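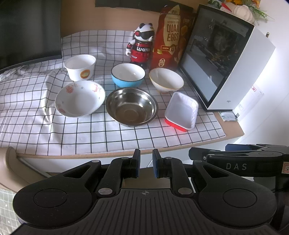
*Paper tub, blue bowl, cream bowl with the gold line; in front, the flowered one, a steel basin and the red tray. Panda at the back.*

**Dish library moves to Bogdan Street, opens Sunday**

DRIDOW — The Gumeswood dish library has a new address and, finally, a sink of its own. Doors open Sunday at 9 a.m. in the old key-cutting shop on Bogdan Street, two doors up from the laundromat. Same rules as before. Take what you need, bring it back clean, put it on the return shelf and not on the floor.

The library lends bowls, platters, serving spoons, trays, and basins to anyone in Dridow with a party to feed and not enough to put the food in. No charge for the first week. After that it's a dollar a day for the whole box, however big the box is.

Tomomi Arai started it out of her garage in Gumeswood after a block party where the potato salad ended up in a dishpan. She still has the dishpan. It goes out most weekends.

"People were apologizing for bringing stuff that didn't match," Arai said Thursday, in between carrying crates. "I don't care about matching. I care if it holds soup."

There are 700 pieces in the collection now. Few came in sets, and the sets that did come in haven't stayed sets for long. Round bowls are the bulk of it. Mixing bowls, cereal bowls, wide shallow ones for pasta or salad, deep ones for rice. A lot of floral. Steel basins, always short on those, they get asked for by everyone who marinates anything. Plastic trays in the loud colors. Even paper tubs, which Arai keeps for people who want to send guests home with leftovers and never see the container again.

**Why the move**

Water, mostly. The garage had a hose. Everything that came back greasy had to go through Arai's own kitchen, and last July that kitchen handled 457 returned pieces, the busiest month so far. Graduation parties, a wedding, two reunions that landed on the same afternoon and both wanted the big platters.

"My husband ate standing up for a month," she said. "There was no table."

The shop has a double sink, a long counter along the left wall, and a back room with shelves already up, left by the last tenant. The shelves were built for key blanks and are too shallow for the largest platters, so those will stand on edge in a rack by the back door until someone comes up with something better. Arai would take suggestions. She would also take a rack.

Flesis, the restaurant supply store on the county road, is lending a used undercounter dishwasher through the end of the year. It was supposed to be hooked up by Wednesday. As of Thursday afternoon it was still in the hallway with the door taped shut, waiting on a hose fitting. Hand washing until then. Bring your own gloves if you have opinions about gloves.

**How the borrowing works**

Not much changed, but there were enough questions at the last garage pickup that it's worth running through.

Say what you're serving and for how many people. Don't ask for a number of bowls — Arai says people guess wrong nearly every time and always low. Someone at the counter will put together a box. You can swap things out of it if there's a bowl you can't stand the look of.

Pieces with a metallic line around the rim, gold or silver, stay out of the microwave. There's a sticker on the bottom of those now. The stickers come off in hot water, which was discovered after the first batch went on, so if the bowl has a shiny rim and no sticker, still no microwave.

Steel is fine for ice, salad, dough, washing greens. Not the stove. One basin came back in spring with a scorched bottom and a note that said sorry.

Plastic trays are for cold food and chips. They warp. Three of the green ones already rock on the table like a boat.

Chips and cracks, tell the counter. There's no fee for breakage under the current setup, and Arai wants to keep it that way. Anything cracked gets pulled and goes to the plant shelf by the door, where it's free to whoever wants a pot saucer.

**Late stuff**

Eleven boxes were overdue when the garage closed for packing. Most were just people on vacation. Calls went out this week and several have come back since, including a box that had been in the trunk of a car through two states. All of it intact, crackers still in one of the bowls.

If you've got one of the others, the return shelf is inside the front door and you don't have to talk to anyone. There's also a drop bin for after hours, but it's for plastic and steel only. Please no ceramics in the bin. Please.

**What they need**

Lids. Any lid that fits any bowl. Arai has a crate of lids that fit nothing and would like to balance that out.

Large serving bowls, anything you could toss a salad in for a crowd without losing half of it. Steel basins with a wide lip, the kind that's easy to carry full. Trays with a raised edge, so that things quit sliding off on the walk from the kitchen to the yard.

Tablecloths are a maybe. The library took some in over the winter and found out that laundering them is its own job. The laundromat down the block has offered a discount on weekday mornings, and if that works out then tablecloths will be lent on the same terms as dishes. They come back wrinkled and go out wrinkled. Nobody's ironing.

Not needed: mugs. There are too many mugs. Also no knives, no glassware with stems, and no fondue sets, the library has been offered several and has said yes to more than it should of.

Donations can be dropped at the shop during open hours. Wash them first. Take the newspaper off if it's been wrapped for a long time, the ink gets on the light-colored pieces and is a pain to get out.

**Neighbors on the block**

The owner of the sandwich counter across Bogdan Street said he'd been wondering about the boxes going in. He'd guessed a thrift store. He has since put his name down for platters for a staff picnic.

Parking was the one complaint at the tenants' meeting last week. Bogdan is one-way along that stretch and the loading zone is short, and people picking up a full box tend to double park. The landlord has agreed to let borrowers use the space behind the building on weekends. Turn in at the alley before the laundromat. It's tight. If you drive a big truck, park on the hill and walk, or borrow the hand cart at the counter.

There's a single step at the front door. The back entrance is level, and there's a bell back there at a reachable height. Someone will come.

**Sunday**

Opening day is 9 a.m. to 2 p.m. No ribbon, no speeches. There'll be soup, two kinds, one with no meat, served in whatever's clean. Pick a bowl off the counter, eat, put it in the left sink. Arai picked the soups because, she said, it was the fastest way to find out if the drain works.

Regular loans start the same day, so if you have an event coming up next week you can walk out with a box. Big orders, anything over fifty guests, should call ahead or stop in and get written down in the book. The book is paper. There was a spreadsheet and it got confused about the salad bowls.

Hours after that will be Tuesday and Thursday evenings from 5 to 8 and Sundays 9 to 2. Saturday was discussed and dropped, on the grounds that everybody who'd staff it is at the same parties the dishes are at.

Anyone who wants a shift at the counter or the sink can sign up at the opening. Shifts are two hours. Dish people and drying people both wanted, and one person who's willing to go up a ladder to reach the top shelf, where the punch bowls ended up becuase that's the only spot they fit.

The garage in Gumeswood is closed for returns as of this week. A sign is up on the door with the new address. Arai asks that folks stop leaving bowls on her porch, though she did say the flowered one that showed up Monday was nice and whoever left it should come by and say if it's a return or a gift.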